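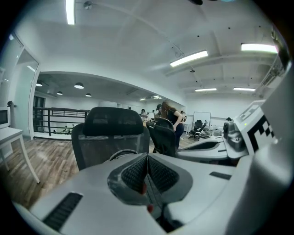
Drullbridge return in August with Urklow, their first new studio album in nine years.

Fans of long songs and longer keyboard solos have something to look forward to this summer, as Drullbridge have confirmed that their new album, Urklow, will be released in August on the Clusel label. It has been nine years since the band last put out a full record of new music, and anyone who kept the faith through the two live sets and that rather odd acoustic collection in between will be glad to hear that the classic quartet lineup is back together for every track.

Urklow runs 54 minutes and has just five songs on it, so you can probably guess what sort of record the band have made (and if you loved them in the early days, you're probably already grinning). The title piece takes up the whole of the second side on vinyl and comes in several linked sections, with a quiet opening for piano and fretless bass that the band played in rough form on their last tour. Those of us who were lucky enough to catch it then have been humming the slow middle part ever since, and it's a real pleasure to know that it will finally be on a record we can take home.

Keyboard player Huệ Ung wrote most of the music and also produced the album, a job she has never taken on for the band before. She said the group wanted to go back to playing together in one room, after making the last album by sending files to one another from four different towns.

"We'd gotten very tidy," she said. "Everybody was fixing everything at home, and by the time the songs came together there wasn't much air left in them. This time we set up in a circle, and if somebody rushed a bit going into the chorus, well, we all rushed with them, and we kept it! I listen back now and I can hear us laughing at the end of one of the takes, and I fought pretty hard to leave that in."

The sessions took place at Okabe, the small studio where the band also made their debut, and Ung said that the old tape machine there was pressed into service for the drums and most of the bass. The vocals were done last, over 3 long nights, with plenty of tea and the harmonies stacked up one voice at a time until nearly sunrise. She did admit that there was a good deal of arguing over the running order, and that one finished song was left off because it simply didn't sit well next to the others. It may turn up later as a single, though she wouldn't be drawn on when.

The album will come out on CD, as a download and on double vinyl, with the fourth side given over to a live version of an old favorite that the band are keeping to themselves for now. Clusel is also putting together a signed box edition, limited to 3,167 copies, which adds a book of lyrics and handwritten scores along with a disc of demos. The demo disc lasts 63 minutes, longer than the album itself, and Ung described it as "the scenic route." Orders for the box open at 10 in the morning on the label's website, on a date to be announced to the mailing list first, so it would be well worth signing up if you haven't already.
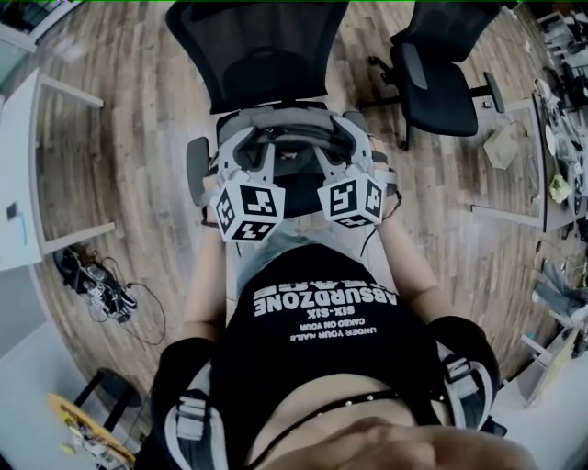

Will Drullbridge be touring to support the new album?
The band plan to play a run of theater shows after the release, with Urklow performed in full during the first half and older songs after the intermission. Cities and ticket prices haven't been announced yet.

Ung said rehearsals for the stage version are already under way, and that the title piece is proving quite a workout for a group who are, in her words, "a little slower getting up off the floor than we used to be." She is hoping to bring the big organ along if it can be squeezed into the van, and the singer has been practicing the recorder part, which on the album was played by a guest. The first song from the record, a shorter version of the opening track, should be out a few weeks ahead of the album.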